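Notes from the Bench: What We Learned While Collecting the Giltow Set

Readers of this blog will recall that the Plidach workshop agreed in the spring to contribute demonstrations to the Giltow set, a shared body of examples intended for training arms to do small assembly work. Our portion concerned brackets, cable routing and the fastening of light parts to a perforated board. The collection closed in May. I have been asked by several correspondents to set down how it was organized, and I do so here in a personal capacity. The views are mine and do not bind Plidach.

The original plan called for 66 sessions. We completed 43. The difference is explained in part by the calendar and in part by a decision, taken early, to discard any session in which the operator had been given instructions that differed from the written sheet. This decision was unpopular. I supported it then and I support it now, although I would word the sheet differently.

A session consisted of a single task, repeated by one operator until the time allotted had run out. The operator guided the arm by hand controls, and the record was made from a camera mounted near the gripper together with the joint positions. Failed attempts were retained. Under the Flilalo labeling rules, which we adopted without change, a failed attempt is marked at the moment the operator begins to recover, and the recovery is labeled as a separate segment. I had doubts about this at the outset. A dropped screw does not have an obvious moment of recovery - the operator may pause, look for it, and start again from a different place - and two labelers will often choose different points. We settled such cases by taking the earlier of the two.

The greatest part of our preparation went into the board itself.
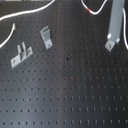
A regular grid is convenient for the person laying out the work. It is less convenient for a learning system, which may come to depend on the spacing and do poorly when a part is set down at an angle. For that reason the layout sheet required that brackets be placed both square to the grid and across it, and that the positions be changed between sessions. We prepared 39 layouts. On review, six of them proved to be near copies of others, which left 33 that I would describe as distinct.

Cables gave more difficulty than metal. A bracket that has been fastened stays where it was put, and the label written for it in the morning is still correct in the evening. A cable shifts whenever its neighbor is touched. The first version of our sheet asked operators to return every cable to its starting position before each attempt, and the result was a set of examples in which the cables were always neat. The Wieczorek group, who received an early portion for testing, reported that their arm managed well on tidy boards and hesitated on all others. We withdrew the instruction. From that point on, cables were left wherever the previous attempt had put them, provided they did not block the arm's path.

A word is due on image quality. The camera near the gripper moves with the arm, and a good many of the stills drawn from it are soft. There was a proposal to remove every blurred still before delivery. I argued against it, on the ground that an arm in service will see the same blur and ought to have met it in training. The proposal was set aside, and each still now carries a sharpness score so that those who use the set may apply their own limit. I regard this as the better arrangement, although it added a step to the export and delayed delivery.

Two matters remain open. The first is the naming of parts. Our labelers used "bracket" for nearly everything made of bent metal, and the Giltow list has four separate terms for such pieces. The relabeling is under way. The second is the question of operator identity, which the present records leave out entirely. Some users would like to know which sessions came from the same pair of hands, and a plain number would serve that purpose. I expect to write again when the revised sheet has been approved. Comments on the labeling rules may be left below until the end of the month.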